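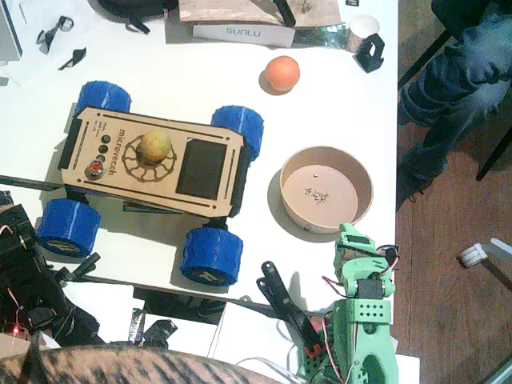

Undeo is a hard wax oil for interior wood, sold by Vonmont in one clear grade and three tinted grades. It is meant for bare or freshly sanded surfaces: tabletops, shelves, stair treads, small boxes and cut panels. It soaks into the top layer of the wood and leaves a thin film that can be repaired in patches. Engraved work needs a little more care than plain boards. Lettering like the "microverse" on a light-brown wooden plate, or a round gear-like emblem beside it, will hold extra oil in the cut lines, and any excess left there dries tacky. Brush the oil in thinly, wait, and clear the lines with a dry brush before wiping the flat surface.

Product data

Type: hard wax oil, solvent-based, low odor
Grades: Clear, Straw, Mughal Brown, Smoke
Sheen: satin
Container size: 1000 ml can, metal, screw cap
Number of coats: two
Tool cleanup: mineral spirits
Storage: closed can, upright, protected from frost

The name Mughal Brown refers to the color only. The base is the same in all four grades, and grades can be mixed with each other in any ratio. Mix enough for the whole job in one container. Small batches mixed by eye will not match.

Surface preparation

The wood must be dry, clean and free of old varnish, wax and silicone polish. Undeo does not bond to a sealed surface. If water dropped on the wood forms beads and stays there, sand again.

Sand with the grain, finishing at 150 grit for floors and treads and 180 grit for furniture. Going finer closes the surface and reduces the amount of oil the wood can take up. This shows most in the tinted grades, which come out paler than the sample card. Remove dust with a vacuum and a soft brush. Do not use a tack cloth, as the residue can leave dull spots.

Laser-cut and laser-engraved parts often carry soot along the edges. Wipe soot off with a cloth dampened with mineral spirits and let the part dry fully before oiling. Soot that is left in place will mix with the first coat and spread onto the face. Small holes and narrow slots should be blown out with dry air.

Application

Stir the can to the bottom. The waxes settle during storage and a shaken can traps air. Apply with a flat brush, a short-nap roller or a lint-free cloth. Work in sections you can finish without stopping, and keep a wet edge.

Leave the first coat for 5 minutes, then wipe off everything that has not been absorbed. The surface should look even, with no shiny areas. Shiny areas are surplus oil and will stay soft. Let the coat dry overnight with good airflow – an open window is enough in most rooms.

The second coat goes on thinner than the first. Use the clear grade for the second coat if the color is already where you want it. A light pass with a white pad between coats removes raised grain. End grain may need a third coat.

Light foot traffic is possible the next day. Rugs, cups and potted plants should be kept off for a week.

Coverage depends on the wood. Open-grained oak takes more oil than maple or beech. Soft plywood faces take the most on the first coat and very little on the second. Make a test piece from the same stock before starting, and keep it with the can for later touch-ups.

Safety

Cloths soaked with oil can heat up and catch fire without a spark. Soak used cloths in water, or dry them flat outdoors in a single layer, before disposal. Do not leave them in a heap or a closed bin. Wear nitrile gloves. Keep the can away from children.

Care and repair

Clean with a damp cloth and mild soap. Avoid ammonia and scouring powder. Scratches and water rings are repaired by sanding the spot lightly, oiling it, and wiping it dry. The edge of the repair fades into the old finish within a few days.

Related items

Gusis brush, natural bristle, flat, item 88. Suited to Undeo and other thick oils. The bristles are stiff enough to clear engraved lines when used dry.

White pads, pack of 5. For use between coats.

Sample card with all four grades on oak, beech and birch plywood. The birch column was redone in October with new stock and reads slightly cooler than the old card.

Technical questions about substrates or recoating go to Kulsoom Satti in the Vonmont finishes department. Please state the wood species, the last sanding grit and any product used on the surface before.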